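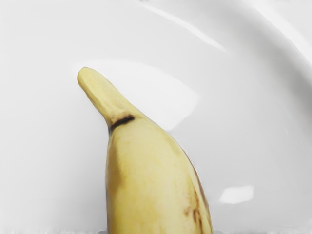

Home | Recipes | Baking | Basics | Contact

Banana loaf when you've only got ten minutes to throw it together

I make this most weeks, usually in my dressing gown, and it has survived two house moves and one very bad oven. You need ripe bananas, the riper the better, and if yours are still a bit firm just put them on a tray in a low oven until the skins go black. It looks awful and it works!

Heat the oven to 160 fan and line a 2lb tin. Mash three bananas with a fork (I leave lumps, my sister doesn't, we don't discuss it). Stir in 100g of melted butter, 150g of soft brown sugar and two eggs. Then tip in 225g of self-raising flour, a teaspoon of cinnamon and a good pinch of salt, and fold until you can't see any dry flour. Stop there. I used to beat mine like a sponge and got a loaf you could prop a door open with.

Scrape it into the tin and bake for 55 minutes, then poke a skewer in the middle. If it comes out gooey, give it another five and lay some foil over the top so it doesn't catch. Leave it in the tin for 11 minutes or so – all right, until you can pick it up without swearing – and turn it out onto a rack.

It keeps for four days wrapped up, and toasted with butter on day three is my favourite. You can freeze slices too, with baking paper in between.

Comments

Iqra Chaudhry: Made it with walnuts, lovely. Does it work with plain flour?

Indira Nair: @Iqra I use plain plus two and a half teaspoons of baking powder and it rises fine.

Lorne MacPherson: Mine sank in the middle. Opened the door to look at it, so my own fault. Ate it anyway.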